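首页 问答 标签 专栏 登录 注册

本站使用 Cookie 以保存登录状态和阅读偏好。继续浏览即表示同意。 接受 设置

家用文件服务器双盘镜像,长期备份该怎么安排?

标签:备份 镜像 文件系统 机械硬盘

家里用一台退役的台式机做文件服务器,系统装在单独的固态盘上,两块机械盘做镜像,文件系统是 ZFS。数据主要是照片、扫描件和几个旧项目的源码,目前占用 333 GB,每月增长很慢。

现在的做法是每天凌晨打一次快照,保留 12 个,之后自动清理。没有别的副本。前阵子误删了一个目录,过了两个多星期才发现,快照已经滚掉了,只找回一部分,所以想重新规划一下。

具体想弄清三件事:镜像加快照到底算不算备份;快照保留周期怎么定比较合适;离线盘多久接一次,接上以后除了复制还要做哪些校验。预算不多,不考虑磁带,上行带宽也有限,全量上云不现实。

提问者:Saten_12

Wemovness 的回答

先说定义。镜像解决的是单块盘失效时服务不中断,写入操作会同时落到两块盘上,删除、覆盖、加密勒索也一样会同时落上去。快照解决的是短期内的逻辑错误,但它和原始数据在同一个存储池里,池损坏则快照一并损坏。两者都不能计入备份副本数。按通常的 3-2-1 原则,你现在的副本数是一。

快照周期的问题出在只有一个层级。每天一个、保留 12 个,回溯窗口就是 12 天,超过这个时间的误删必然找不回。建议改成分层保留:

每小时,保留 24 个
每天,保留 30 个
每周,保留 8 个
每月,保留 12 个

ZFS 的快照只占用变化的块,照片这类写入后基本不动的数据,分层保留的额外开销很小。可以用 zfs list -t snapshot -o name,used,refer 看各快照的独占空间。注意 used 一列只统计该快照独占的块,被多个快照共同引用的块不计入其中任何一个,所以各行相加不等于删除全部快照后能释放的空间。要看总量,用 zfs get usedbysnapshots。
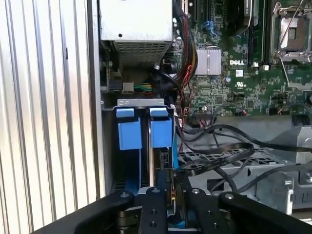 离线盘建议单独建池,不要加入现有镜像再拆出来。有人喜欢用三路镜像轮换拔盘的方式做备份,这样拔出来的盘和主池共用同一套池标识,恢复时导入容易混淆,而且重新同步期间对主盘有持续读取压力。用 zfs send 的增量方式更干净:首次全量发送,之后每次以两端共有的最新快照为基准,发送到当前快照。大致命令如下:

zfs snapshot -r tank/data@off-b
zfs send -R -i @off-a tank/data@off-b | zfs receive -F backup/data

其中 off-a 是上一次备份时打的快照,两端都必须保留。自动清理脚本要把这个前缀排除掉,否则基准快照被清理以后只能重新全量。另外 receive 带 -F 会回滚目标端的改动,配合 -R 时还会删除目标端上源端已不存在的快照。如果希望离线盘的保留期比主池长,就不要用这个组合,逐个数据集发送即可。

校验方面,每次接上离线盘,发送完成后在备份池上跑一次 zpool scrub,等它结束再 zpool export,然后断开。scrub 校验的是池内全部已分配块的校验和,能发现静默损坏。单盘池发现损坏后没有冗余可供修复,但至少能知道具体是哪个文件,可以趁主池完好时重新发送。主池的 scrub 建议每月一次,与 SMART 长测错开。

频率取决于你能接受丢多少。照片如果手机里还留着近期原件,每月一次够用;源码类建议另外推一份到远端仓库,体积小,不占多少带宽。

smits2 的回答

楼上说得比较全,补充一点恢复演练的问题。

很多人只看备份任务的返回码,从来没有真正恢复过。建议每半年找一台别的机器,只用离线盘和手边的笔记做一次恢复。要确认的内容包括:池能否以只读方式导入(zpool import -o readonly=on),加密数据集的密钥是否另有保存,文件属主和权限在新系统上是否对得上。我自己第一次演练时就卡在密钥上,密钥文件存放在被备份的那个数据集里,池能导入,数据集挂不上。后来改成口令加纸质记录。

抽查文件时不要只看目录列表,随机取一批算哈希,与主池比对。我的脚本每次抽 1000 多个文件,在老机器上也能当晚跑完。

还有离线盘的存放地点。放在同一间屋子的抽屉里,对火灾、水浸、失窃都无效。放在亲戚家或者办公室都行,前提是启用加密。如果有两块旧盘,可以轮换,保证任何时刻至少有一块在外面。

Tranley 的回答

没必要搞这么复杂。rsync 到一块移动硬盘就行了,我一直这么用,没出过问题。几百 GB 的东西不值得研究 ZFS 发送。

评论

Wemovness:rsync 可以用,但默认只比较大小和修改时间,源文件发生静默损坏时不会被察觉。加 --delete 时误删也会同步过去,至少配合 --link-dest 保留几个历史版本。

Saten_12:谢谢。分层快照昨晚已经改好,清理脚本里排除了 off 前缀。离线盘准备先做全量,12 月再演练恢复。追问一下,备份池的压缩算法需要和主池一致吗?

Wemovness:不需要。不带 -c 发送时,数据以解压后的形式传输,在接收端按目标数据集的属性重新压缩。不过 -R 会把源端的属性一并带过去,想用别的算法,在接收时用 -o compression=zstd 覆盖。照片本身已经是压缩格式,换哪种算法差别都不大。

相关标签 快照 离线备份 数据恢复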